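Section 5 - Table Service: Setting Up the Tray

Lurkby Guest House Handbook, kitchen and breakfast room part. Read section 4 (washing up) first if you haven't. Most of the trouble with trays starts at the sink.

5.1 What this section covers

Laying the cloth, placing the tray, putting out cup, saucer and spoon, carrying it, clearing it. Breakfast soup and rice porridge service only. Toast and egg trays are section 6 and use the bigger tray.

Changed since April: the old paper liners are gone. Don't order more. If you find a pack in the pantry, use it for lining drawers.

5.2 What you need

One table, wiped and dry
One smooth cloth, light color
One small tray, rounded corners, raised rim
One cup and one saucer that belong together
One soup spoon, ceramic, long handle
Soup bowl (from the warmer, last thing)
Folded napkin
Dry dish towel, for you, not for the guest

Cups and saucers are the Skita set. Trays are Jallus. Order code for trays is 945, order code for the soup spoons is 3,122 - yes with the comma, the supplier's form wants it that way. Leave it out and the form comes back blank.

5.3 Laying the cloth

1. Check the table is dry. Run your palm over it, all the way to the corners.

2. Shake the cloth outside. Not over the sink.

3. Lay it with the hem down. Pull from the short ends first, then the long sides.

4. Smooth from the middle out. Any crease under the tray will make it rock, and a rocking tray slops soup.

5. Look along the cloth from low down, with the window in front of you. Wrinkles show up that way.

Note: the pale cloths go with the green trays. The striped ones are for the garden tables. Mixing them isn't a disaster but it looks like we ran out.

Caution: no pins, no tape, no clips. If the cloth slides, the table is wet or polished. Take the cloth off and dry the table.

5.4 Placing the tray

1. Wipe the tray, top and underneath. Underneath gets forgotten. A ring of grease on a fresh cloth means a whole new cloth.

2. Run a finger inside the rim. Crumbs collect in the rounded corners.

3. Set the tray down flat. Lower it, don't slide it. Sliding drags the cloth.

4. Leave room behind it for the cup and saucer. A hand's width beyond the far rim is plenty.

5. Leave bare cloth on at least one side. Guests put down glasses, phones, keys, all sorts.

6. Press each corner lightly. No rocking? Good. Rocking - go back to 5.3 step 4.

Note: the pale green shows specks. Look at the middle of the tray before you put anything on it. If a speck wipes off, wipe it off. If it doesn't wipe off it's a mark in the surface and the tray can still be used, unless you can feel it with a fingernail. Rough spots go in the Returns box.

5.5 Cup, saucer, spoon

The layout is simple and it stays the same for every room. Saucer and cup go on the cloth, behind the tray. Spoon goes on the tray. That leaves the tray clear for the bowl, and the cup doesn't get knocked when the bowl is lifted.

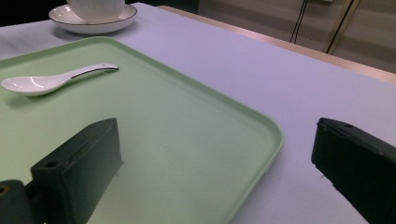 Photo: Lurkby kitchen / Blöndal Print & Copy

Spoon at a slant toward the back of the tray, bowl of the spoon to the left, handle pointing up and to the right. Ribbed cup on its saucer, just past the far rim. The soup bowl isn't out at this stage, it comes last, see 5.6.

1. Put the saucer down first, empty. Check the rim for chips with your thumb. The dark line around the edge hides small chips, so feel for them, don't just look.

2. Put the cup on the saucer. Handle to the right if it's the kind with a handle. The ribbed cups hold dried tea in the grooves - look at the outside as well as the inside.

3. Pick up the spoon by the end of the handle. Never by the bowl. A thumbprint on white glaze shows right away.

4. Lay the spoon on the tray, face up. Toward the back, on a slant. Keep it off the rim.

5. Turn it so the guest can pick up the handle with the right hand. For a left handed guest, mirror it. Room cards say which.

6. Napkin goes to the right of the tray on the bare cloth. Fold facing the guest.

Note: the spoon with the dark line on the handle matches the saucer with the dark line on the rim. Plain spoons go with plain saucers. Check the drawer again before you settle for a mismatch, they get mixed in with the ladles.

Caution: don't lean the spoon on the cup or the saucer. It rolls, it chips, and the chip usually ends up in the soup.

5.6 Adding the bowl

1. Guest is seated, or you can hear them on the stairs. Not before.

2. Take the bowl from the warmer with the dry towel. Damp towels let the heat straight through.

3. Fill to two fingers below the edge. Lower for the porridge, it gets stirred more.

4. Wipe the outside of the bowl.

5. Lower it onto the front part of the tray, clear of the spoon. If you have to move the spoon you put it too far forward, see 5.5 step 4.

6. Say it's hot. Every time, even to people who have been here a week.

Caution: bowls from the warmer are hot enough to mark the tray if the tray is cold from the back pantry. Let the tray stand in the breakfast room for five minutes first.

Caution: never fill the bowl on the tray. Fill it at the counter.

5.7 Carrying a tray to a room

Some guests want it upstairs. Same layout won't work, the cup has nowhere to go. So:

1. Leave the saucer off the cloth and put it on the tray, back right corner. Cup upside down on the saucer until you arrive.

2. Spoon goes on the folded napkin so it doesn't slide.

3. Bowl in the middle, with the lid.

4. Both hands, short sides of the tray. Thumbs over the rim, fingers flat underneath.

5. Look at the stairs, not at the soup.

6. Put the tray on the room table, then move cup and saucer to the table behind it. Turn the cup up. Spoon back on the tray, as in 5.5.

Note: one tray per trip. Maximum 2 trays on the landing shelf at one time, it's a narrow shelf and the door opens toward it.

Caution: no drinks poured before the stairs. Take the pot up separately.

5.8 Clearing

1. Ask first. An empty bowl doesn't mean finished.

2. Bowl off first, straight to the counter.

3. Spoon next, by itself. Don't carry it inside the cup. The handle is longer than the cup is deep and it tips the lot over.

4. Cup and saucer together.

5. Tray last. Keep it level, there is nearly always a bit of spilled soup in the corners.

6. Cloth: check for rings and drips. One small drip, dab it and carry on. Anything bigger, change it. When in doubt change it.

7. Trays get stacked upright in the rack, not flat in a pile. Flat piles trap water between the rims and then thye smell.

5.9 Problems

Tray rocks
Crease in the cloth, or something stuck underneath. Lift, check both. If it still rocks on a bare table the tray is warped. Returns box.

Tray slides on the cloth
Underside is greasy or wet. Wash it again, dry it again.

Spoon slides toward the corner
Table isn't level. The one by the door has an adjuster under the left leg, half a turn usually does it.

Spoon has a gray streak
Metal mark from the cutlery drawer. Baking soda on a damp cloth, rub, rinse. Ceramic spoons should be in their own box in the first place.

Cup sticks to the saucer
Put away wet. Don't twist. Warm water around the base, wait a minute, lift.

Cup wobbles on the saucer
Wrong saucer. The well in the middle is a different size on the older ones. Swap it.

Stain on the cloth that won't wash out
Set it aside with a safety pin next to the stain so the laundry can find it. Laundry pickup is Tuesday, early, so bag it the night before.

Chipped anything
Out of use right away. Not "after this breakfast". Wrap it in newspaper, Returns box, and write it on the sheet taped inside the pantry door.

5.10 Quick check before you open the door

Cloth flat, no creases
Tray clean both sides, corners wiped
Saucer and cup match, behind the tray
Spoon on the tray, slanted, no thumbprints
Napkin on the right
Bare cloth left free on one side
Bowls in the warmer, towel dry
Room cards read, left handers noted

If there are over 5 tables to set, do all the cloths first, then all the trays, then cups and spoons. Faster than finishing one table at at time.

Next: section 6, Toast and Egg Trays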